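# Jaw slip (hand-held grippers)

**Jaw slip** is a fault in hand-held gripper tools in which the two fingers stop closing by the amount the recording says they closed. The tool is carried by a person, a camera on it watches the fingers, and the finger gap is worked out later and passed on to a robot arm as a command. When the fingers slip against their linkage, the arm copies a gap that was never there. It's a wonderfully sneaky fault, and the story of how it was tracked down is one of the better detective tales in small-scale robotics.

The name comes from Siiri Lill, who first wrote it up in August after a batch of coat rack recordings made with the Gerkatlow tool. The task was simple: bring the jaw up to a peg, close on whatever hung there, lift it clear and back away.

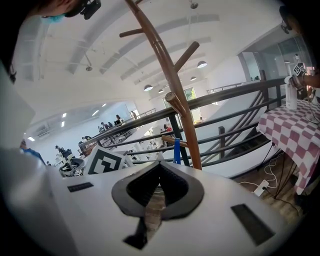 Why did the fault stay hidden for so long? The fingers still opened and closed by eye, and the tool felt normal in the hand, so there was no reason to stop recording. Only the numbers drifted.

## Discovery

The first sign was a bent peg. A robot arm at the Balter workshop, trained on 485 recordings, was set to lift a cloth bag from a rack. It reached the right peg, closed far too hard, and kept pulling after it should have let go. Teodor Olteanu, who was running the arm, hit the stop button and wrote "grip command wrong, path fine" in the log. That short note turned out to be a very good one! Most people in the group had suspected the path, as bad paths were the usual trouble.

Lill went back through the recordings and compared the gap stored in each file with a steel gauge block placed between the fingers. A fresh tool agreed with the block. The suspect tool read 10 millimeters too wide when nearly shut, and the error changed from one session to the next. Of the 485 recordings, 104 had to be thrown out.

## Cause

Each finger rides on a short rail and is tied to the other by a toothed link, so that both move the same distance. In the Gerkatlow tool the link was held by one small screw with no locking compound. Hard squeezes let it turn a little at a time. One finger then lagged behind the other, and the software, which followed a single finger and doubled its travel, had no way to notice.

Three things made it worse:

- The start-up check was done with the jaw fully open, where the error was smallest.
- Tools were swapped between people, so a slow change in feel went unnoticed.
- Heavy items such as winter coats put a sideways load on the link.

## Effect on training data

What makes jaw slip so interesting is that it leaves most of a recording perfectly good. The position of the tool in the room is found by a separate method and isn't touched by the fault.

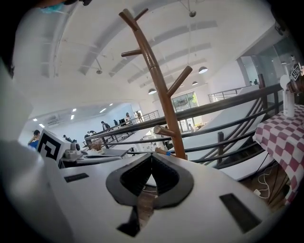

Position and grip are checked in separate ways, and the Prarnbridge guide, which grew out of Lill's notes, treats them in separate chapters. The position chapter is the shorter one. It asks for landmarks that stay still during a session and can be seen from many angles. Blocky black-and-white markers, like the one on a short post to the left of the coat rack, do this job well, and the fixed lines of a railing are useful to a person looking over the footage afterward. None of that helps with grip, so the grip chapter starts over with the gauge block.

## Safety

Jaw slip is a data fault first, but it can hurt people once it reaches an arm. A gripper that closes harder than expected can pinch a hand, and one that doesn't release can drag a light rack over. After the bent peg, Balter put a force limit on the arm itself, separate from anything learned. Aurelia Radu argued that this limit should have been there from the start, and her view is now standard in the group. Nobody stands within reach of the arm on its first run with a new set of recordings.

## Prevention

The fix is pleasingly cheap. Cadwaladr, which supplies replacement links, moved to two screws with locking compound. The Prarnbridge guide also asks for:

1. A gauge block check with the jaw nearly shut, before and after each session.
2. A paint line across each link screw, so any turning shows.
3. Software that follows both fingers and flags a mismatch.
4. A full strip-down after 100 hours of use.

Margareta Ciobanu later added a fifth check, a slow squeeze on a foam ball, which catches a loose link by feel. Aurora Coelho has questioned whether it adds much once both fingers are followed, and it remains optional.

## See also

- Backlash
- Finger calibration
- Force limiting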